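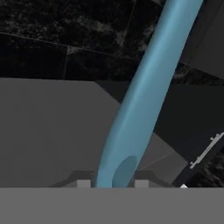

Sérgio Valente 在邮件列表里回我说,仿真里的成功率再漂亮,他也只当是编译通过了,离测试通过还早得很。

2019年8月4日 文/Laurinda Mendes

这话我读了好几遍,一开始有点不服气,后来泡了壶茶慢慢想,觉得他说对了一大半,剩下的一小半我想在这里跟大家唠叨唠叨。

我们在 Velico 做抓取规划,平时打交道最多的就是腕部视角的渲染图:两块浅灰色的指尖,中间一根浅蓝色的长圆柱,斜斜地往右上方去,底下是灰扑扑的台面或者箱体,再远处是带斑点的深色地面。看久了会生出一种亲切感,同时也容易生出一种错觉,以为世界本来就这么干净。圆柱的边缘清清楚楚,明暗过渡柔和得像教科书,分割网络哪有认不出来的道理呢?

所以我同意 Sérgio 的地方在于,感知这一块,仿真给的分数水分很大。五月份我们把 Bravo 的控制栈整个换了一遍,在仿真里跑了3000次抓取,失败的只有19次,大家高兴得中午多点了两个菜。上了真机,头一个下午就老实了。深度图在光滑的圆面上缺一块少一块,位姿估计跟着晃,规划器倒是勤勤恳恳,对着一个晃来晃去的目标反复重算,手臂走得一顿一顿的,看着都替它着急。

可是我舍不得因此把仿真说得一钱不值。那19次失败,我和 Abílio Matos 一次一次回放过,其中好几次根本轮不到感知出错:夹爪接近圆柱的时候,规划器只检查了手指有没有碰撞,把手指后面那截外壳给忘了。这种毛病在真机上要查很久,运气不好还要赔上一副指垫。在仿真里呢,把时间往回拨200毫秒,换个角度再看一眼,就明白了。单为这一点,我就愿意继续替它说好话。

我真正想劝同行的,是多花点力气在工具上。现在大家写论文、做汇报,爱谈策略网络,爱谈新的损失函数,很少有人肯谈回放器、日志格式、坐标系命名这些琐碎东西。Esetti 的接口我们用了一年多,里面“工具坐标系”有两种定义,差了一个法兰的厚度,吵过的架我现在想起来还脸红。要是早一点有人把可视化做好,把两个坐标系画在同一张图上,那几场架大概一场都不用吵。

Herman Ismail 劝我别太操心,说年轻人自己会踩坑,踩过就记住了。我心软,总想着坑能填一个是一个。我的土办法是每次改规划器之前,先挑出一些50步以内的短轨迹,逐步看指尖和物体的相对位置,不看成功率,也不看曲线,就老老实实看图。慢是慢,我到现在也没找到更放心的办法,哪位读者有的话,请一定写信告诉我,长一点也没关系,我爱看长信。

相关文章
坐标系命名的二三事
Bundwood 仿真环境搭建笔记(Rodrigo Moreira)
碰撞检查该查到哪一层
给日志多留一点磁盘空间

联系编辑部 | 版权所有,转载请注明出处 | 返回顶部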